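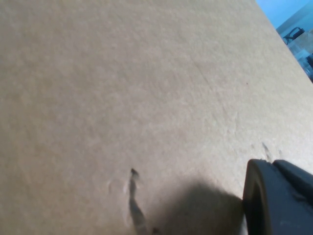
Setting Up Your First Listing

Updated July, by the Batden host desk

I wrote this part of the guide after listing my own little place on Rainer Road, so you're getting the order that worked for me (and a few of the mistakes). You'll need your Batden login, your address, and a cup of something. Plan on roughly 35 minutes if your photos are already on your computer.

1. Sign in and click Add a Place. If you host more than one rental, do them one at a time! I tried two tabs at once and ended up with the cottage's check-in time on the apartment.

2. Pick the type of place. You'll see House, Apartment, Cabin, Room, and Other. Guests filter by this, so go with what they'd call it when they pull up out front. My place is technically a converted garage, and I went with Apartment.

3. Type in your address, then drag the pin. The pin lands in the middle of the street most of the time, and in my case it landed behind the feed store. Zoom all the way in and set it on your front door.

Note: Guests only see the general area until they book. After that they get the exact pin, and they will follow it.

4. Add beds and sleeping spots. Sofa beds go under Extra Sleeping, and air mattresses don't go anywhere. I know, I have a very nice one too, but leave it out of the total and mention it in your description.

5. Write your title. You get 100 characters, counting spaces. Put the town or the nearest thing people come to see up front. Mine started out as "Cozy Charming Getaway" and sat there for weeks, and then I changed it to "Walk to Zinton Lake, quiet one-bedroom with parking" and the messages started coming in.

6. Write your description. I like to tell people what the mornings are like, where they'll park, how many stairs there are, and whether they'll hear the neighbors. If there's a steep driveway, say so here. You can save a draft at any point with the button at the bottom of the page, and please do, because the page logs you out after 30 minutes of sitting still.

Caution: Don't put your phone number, door code, or Wi-Fi password in the title or the description. Both are public. Those go under Arrival Details in step 9.

7. Set your nightly price. Start with your plain weeknight rate and save it, then add weekend and holiday rates on top. The cleaning fee has its own box. If you leave that box blank, the fee is zero for every booking made until you fix it, and yes, I found that out with three bookings already on the calendar.

8. Open your calendar. Everything starts out blocked, so click and drag across the dates you want to rent. If you're also listed on Clunuvau, go to Calendar, then Linked Calendars, and paste in the link from your account there. Give it a couple of hours to catch up before you publish.

Note: Linked calendars only bring over blocked dates. Prices and minimum stays don't come along, so set those here too.

9. Fill in Arrival Details. Check-in time, how to get in, where the trash goes, what to do about the thermostat. I send mine out at 9 a.m. on the day of arrival, but you can pick any hour you like.

10. Choose a cancellation policy. Flexible gives a full refund up to the day before. Standard asks for 30 days' notice. I use Flexible in the slow months and Standard all summer long, and you can switch whenever you want. Bookings you already have keep the policy they were made under.

11. Click Preview, then read the whole thing on your phone. That's how most guests will see it, and a long first paragraph looks a mile long on a small screen!

12. Click Publish. Your listing shows as Pending while the address is checked. You can still edit the description and prices during that time, but changing the address sends you back to the start of the line.

If your listing is still Pending after two days, open Help from the account menu and choose Listing Status. Have your listing number handy, it's at the top of the Preview page.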